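Acceptance checklist, two-arm tabletop kit on loan from Nidari
Unit 713, wet-handling trial
30/01/2021

Inspector: Gisela Baumgart. Operator: Vasco Veloso. Comments by the inspector unless initialed.

Key: **OK** / **FIX** (correct before next run) / **N/A**

## 1. Power and cabling

- [x] Main supply plugged into a protected outlet, off the floor — OK
- [x] Controller box on the dry side of the table — OK
- [ ] Cables tied back to the table frame along their full length — FIX

Comment: Ties stop short of the floor on one side. The Nidari manual shows a clip at each end of the leg but the kit came with none. Hélder Tavares has asked them for a bag of clips. Use our own until then.

- [x] Drip loop in each cable before it enters the controller — OK

## 2. Emergency stop and guarding

- [x] Stop button within reach of the seated operator — OK
- [x] Stop tested with arms moving, 10 presses, all held — OK
- [x] Arms stay put after stop, no sag onto the table — OK

Comment: There is a small drop at the wrist when the stop is pressed at full reach. VV measured it at 4 mm. The spec sheet allows it.

- [ ] Restart needs a deliberate second action — FIX

Comment: Releasing the button brings the arms straight back to ready. I want a separate reset. Nidari says this can be set in the configuration file. Ehsan Fallahi to change it and show me.

## 3. Grippers

- [x] Finger blocks seated, screws marked with paint — OK
- [x] Textured faces free of cuts and loose material — OK
- [x] Holds a thin round handle without rolling — OK

Comment: Tried with the toy net and with a wooden spoon. The spoon turned a little when the head was loaded. The net did not.

- [ ] Splash rating of gripper stated in writing — FIX

Comment: The sales sheet says "suitable for damp work." I can't sign against that. Need a rating or a letter. Until we have one, the fingers may go over water but the gripper body stays clear of it.

## 4. Water and work surface

- [x] Tray stable when pushed by hand — OK
- [x] Fill level below the rim with toys in — OK
- [ ] Tabletop wiped between runs — FIX

Comment: Water on the table in front of the containers and streaks by the tray. Wipe after each run, and keep a dry cloth at the operator's seat.

- [x] Only plain water used, no soap or dye — OK
- [ ] Floor clear on the walking side — FIX

Comment: Bags go on the hooks by the door.

## 5. People

- [x] Operator has read the kit's safety pages — OK
- [ ] Hands out of the reach area while arms are live — FIX

Comment: Talked this over with VV. Moving buckets by hand is fine with the stop pressed. Mark the reach limit with tape on the tabletop before the next session.
VV: Agreed. Will tape both sides.

- [x] Second person in the room during runs — OK
- [x] First aid kit in date — OK, good through June

## 6. Result

Accepted for supervised use only, 2 hours per session at most. The open FIX items go to Ehsan Fallahi, except the splash rating, which stays with Hélder Tavares. Purchase decision on hold until the rating is in. Gultura's quote for their single-arm unit stays on file.

Signed: G. Baumgart

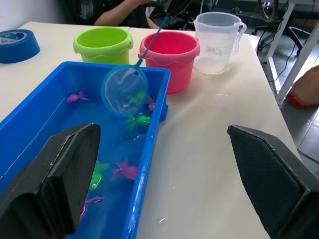 Item 3, thin handle: toy net held over the tray.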